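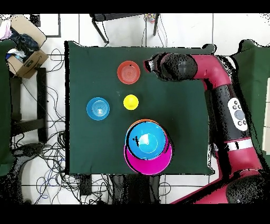 The arm beside the red-orange bowl, with a stack of bowls at the near side of the cloth.

Stovwood Recorder 2, reviewed after a month of bowls

I've collected robot demonstrations with homemade scripts for long enough to have strong feelings about them, and most of those feelings are about losing an afternoon's work to a full disk. So when our lab in Purklow got a license for the Stovwood Recorder in January, I gave it the dullest job we had: bowl and cup stacking, over and over, until we had enough to train on.

We ended up with 1,373 episodes. I loved it!

Setup first. You tell it which cameras and which arm to listen to, you give the task a name, and it checks that all the streams are arriving before it lets you record. That check is my favorite thing in the whole package. My old scripts would happily save an episode with one camera frozen, and I'd find out a week later when the policy did something strange near the edge of the table. First setup took me 13 minutes, including a hunt for the right cable.

Recording is a pedal or a key, your choice. Start, stop, keep, toss. The toss button matters more than you'd think, and I was pleased to see that tossed episodes go into a side folder where you can get them back. (I got one back on the first day. Wrong foot.)

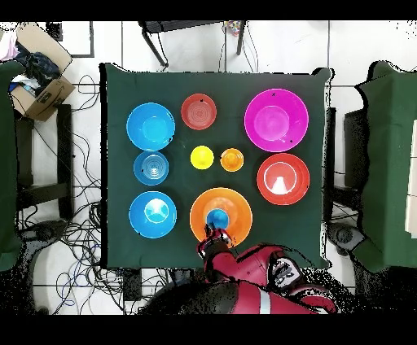
Small blue cup in the gripper, over the large orange bowl.

Where it really shines is the layout helper. Before each episode it suggests a fresh arrangement and shows it as a faint overlay on the live view, so you set the pieces down more or less where the colored circles are. Left to myself I put the big bowls at the back every single time, and a model trained on my habits learns my habits. With the overlay on, you get cups in the middle, cups at the corners, big bowls crowding small ones, all sorts of awkward starts that I would never have come up with on my own.

It also keeps a running tally by first object moved. Ours was badly lopsided after the first session, heavy on small cups and very light on anything wide. So we spent the next one on the wide bowls, which are harder for the person driving because you have to pick a spot on the rim and commit to it.

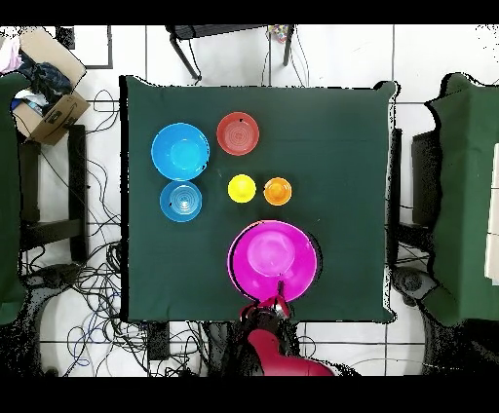

The approach is where operators differ, too. Bonifacio Echevarría comes in slow and corrects late; I come in fast and fuss at the end. The Recorder lets you tag episodes by operator and filter on that at export, and comparing the two sets taught me a fair bit about my own driving. I'm fussier than I thought.

Now the gripes. Playback is fine for up to 200 episodes in a project and then the list gets sluggish, so split your sessions. Text labels can't be edited in bulk, and I misspelled "magenta" early on, so you can imagine. The export to our training format needed a small converter that Dandbridge users had already posted on the forum, and it really ought to be built in.

Those are small things. If you have an arm, a couple of cameras and a pile of plastic dishes, this makes the collecting part pleasant, and I can't say that about anything else I've used for it. I'm moving on to cutlery next and keeping the license.

Comments
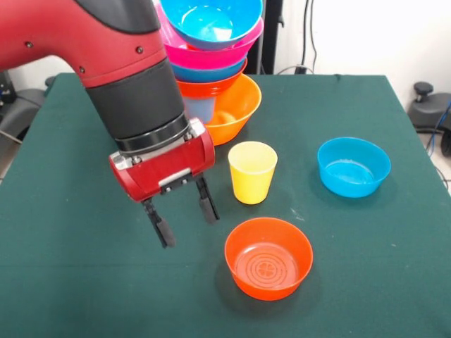
Milagros Bustamante: Agree on the stream check, it saved us at Villalobos more than once. I'd push back a little on the layout helper. We left it on for everything and ended up short on messy starts, with pieces touching or one already inside another. Now we switch it off for a chunk of each session and just shove things around by hand. Does your version let you record failed grasps and the recovery as one episode? Ours wants them split, and I'd much rather keep the recovery in.

Reply from the author: Yes, there's a setting called "keep retries" under the task options. It's off by default. And good point on the messy starts, I'll try that with the forks.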